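What Is a City Budget?

A budget is a plan for money. The city of Helberg writes one every January. It has two sides: money coming in, called revenue, and money going out, called spending.

Most revenue comes from taxes. If Helberg collects $1000 and spends $930, the $70 left over is a surplus. If it spends more than it collects, the gap is a deficit. A city may borrow to cover a deficit. The amount it owes is its debt. Lenders charge extra for the loan. This charge is called interest.

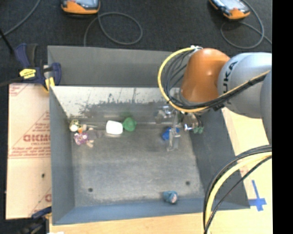

A robot arm reaching into a bin of toys.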